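Cekden publishes house rules for folding, all 50 pages of them

2018-02-02

Anyone who has wondered how many pages it takes to say "put the cloth down nicely" now has a figure to work with. Cekden released its handbook of good practice for hand-held gripper work this morning, and it runs to 50 pages, with an appendix on bedding.

The handbook covers demonstrations in ordinary rooms, where a person holding a pair of grippers does a chore so that a robot can later be trained on the recording. Until now each group has done this its own way. Some smooth the sheet before every take and some wouldn't dream of it. Some write on their devices in marker, some use stickers, and at least one outfit has been telling left from right by memory, with the results you'd expect.

Cekden put a draft out for comment in November and got 281 comments back. Of those, 92 dealt with a single paragraph, the one defining "folded." The paragraph now says that an item is folded when the person who set the task would agree that it is folded. It took four meetings to get there.

"I had a geometric version," said Yi-chun Lo, who edited the text. "It had angles in it. Then someone sent us a fitted sheet."

Most of the rules are sensible enough that you wonder why they had to be written down, until you have watched people work without them. Each device in a pair gets its own label, readable by whoever is holding it. Grip pads are checked before the first take of the session. Soft items are to be approached from opposite sides where the task allows, with the jaws kept low, and the operator is asked not to drag the cloth across the bed to a more convenient spot unless the dragging is part of the task. 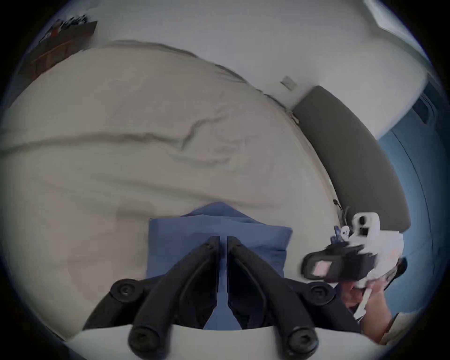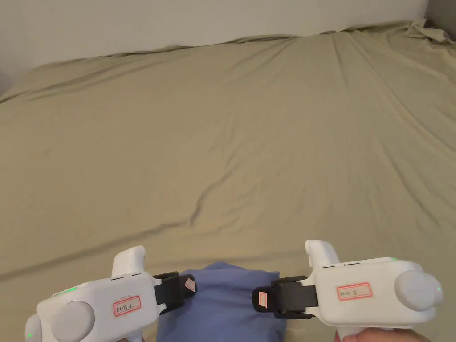
Blue cloth on a bed, with grippers in hand.

What happens if a group ignores the handbook?

Nothing, for now. The rules are voluntary, and the only consequence is that the group can't state in its paperwork that its recordings follow them.

That last point may matter more than it sounds. Hostovance, which buys recordings of household chores by the batch, says it will ask suppliers for a statement of compliance with new orders. Etau says it is reading the handbook "with interest," a phrase that has bought companies a lot of time over the years.

The section likely to cause the most grumbling is the one on wrinkles. Earlier drafts asked for a flat work surface. The final text takes the opposite line and tells operators to leave bedding as they find it, on the grounds that a robot trained only on perfect sheets will be of little use in most bedrooms. Lo called this the easiest rule in the book to follow. Three groups objected anyway.

Failed takes must also be kept and marked as failed. The draft had allowed them to be deleted, and 179 comments, by far the largest pile, asked for that to be changed. Operators may still swear during a take, provided the sound is off.

The handbook is free to download from Cekden's site. Printed copies go to member groups first. A version for kitchens is planned, and the argument over what counts as "stirred" has already started.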